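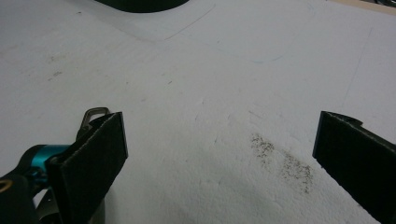

Car fob works, then doesn't, then works again – battery or something worse?

Hi all, I bought a used car from a small lot in Plaltcombe in February and it came with only one key, a fob with buttons. For the first couple of weeks it was perfect. Now I have to press unlock over and over, and I end up walking right up to the door like I'm trying to hypnotize it. I want to open the fob up at home before I pay anyone, but I'm clumsy and I drop things. My plan is to do it on a sheet of that white foam, the bumpy kind with all the little beads and pits (mine has a few dents in it already, so a few more won't hurt). Is that a dumb idea? And if it does need a new battery, will the car forget the key? I've only got the one, so if I mess it up I'm stuck. The dealer quoted me 800 dollars for a second key with programming and I nearly fell off the chair.

Posted by Josée Fraser, 27/03/2020

zunton_dave
Battery. It's always the battery. Costs you 3 dollars at the grocery store. Get the right number, it's stamped on the old one.

M. Okeke
Dave is probably right, but let me add some stuff, because I went through this with my wife's car and we got it wrong twice before we got it right!

First, your car should not forget the key. On most cars the pairing lives in the chip and in the car, and swapping the battery doesn't touch it. A few older ones do want a little routine with the ignition afterward, so look in the owner's manual under "remote" before you start. If you don't have the manual, the carmaker's site usually has it as a free download.

Second, check for the hidden key before you do anything else. Lots of fobs have a little metal blade tucked inside, with a tiny catch on the side or the back. That gets you in the door even if the battery is stone dead, and there's often a cover you pop off near the handle to find the lock. I drove 903 miles on a road trip with a dying fob and had no idea the blade was in there. I was so mad at myself.

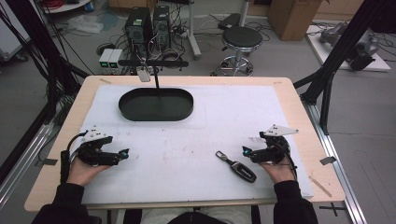

Third, getting it open. Look for a slot along the seam and use a flat screwdriver with some tape around the tip so you don't chew up the plastic. Twist, don't pry. Go slow – there may be a rubber pad for the buttons that likes to come out along with everything else. Take a phone picture the second it opens so you know which way up the battery goes. And try not to touch the flat faces of the new one with greasy fingers.

Your foam is fine for catching things. It has some give and small parts tend to stay put. I would move the circuit board off it once it's out, though, since foam can build up static. A plain cotton towel is what I use for that part. A shallow tray nearby for the loose bits helps a lot too.

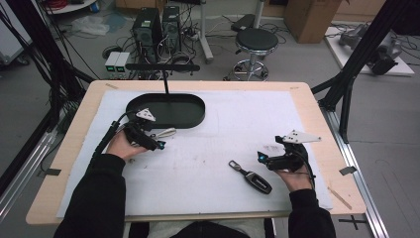
Key fob with a silver loop, on the foam sheet with the tray behind it.

If a fresh battery doesn't fix it, look at the little metal contacts. Ours were bent flat and weren't pressing on the battery at all. I lifted them a hair with a toothpick and it's been good ever since.

tess_in_the_valley
Agree with Okeke on nearly all of this. About the spare: please don't pay 800 for one until you've called a couple of locksmiths. I used Pranard, they have a van and came to my driveway, and it was way less than what the dealer wanted from me. Have your registration and ID ready, they'll ask for both. Also ask whether they program the buttons or only the part that starts the car. Mine did 3 keys in one visit for the family and I wish I'd done it while my old one still worked, as having a working key there makes the job easier on a lot of cars.

Let us know what you find when you get it open, Josée.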